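Plovgate Lodge: Questions Our Guests Ask

When can we arrive?
Any time after 2 in the afternoon, and please don't worry if the mountain road slows you down! Ximena Cortés keeps the front desk open until 9 in the evening, and if you'll be later than that, just give her a call and she'll leave your key in the box by the boot room door.

How far are we from the lifts?
The nearest chairlift is 220 yards away, on a path we keep cleared all winter (so yes, you really can walk it in ski boots, though your ankles may grumble).

Is there parking?
There is, one space for each apartment, under cover. The gate code is in your welcome email, and if you can't find that, write to us and we'll happily send it again.

Can we bring our dog?
We love dogs, and well-behaved ones are welcome in the ground floor apartments. Do mention yours when you book, as those go quickly for January.

Do the apartments have a full kitchen?
They do, with an oven, a dishwasher and plenty of pans.

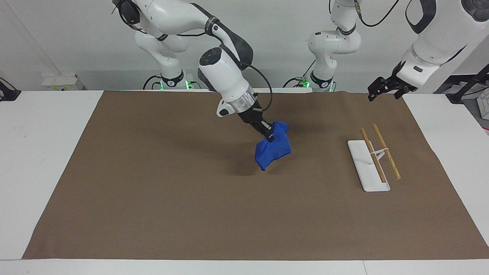
White arm with a black gripper, over the large table

Who do we ask about a longer stay?
Rodica Toma looks after anything over 2 weeks, and she's very good at finding a quiet corner of the calendar for you.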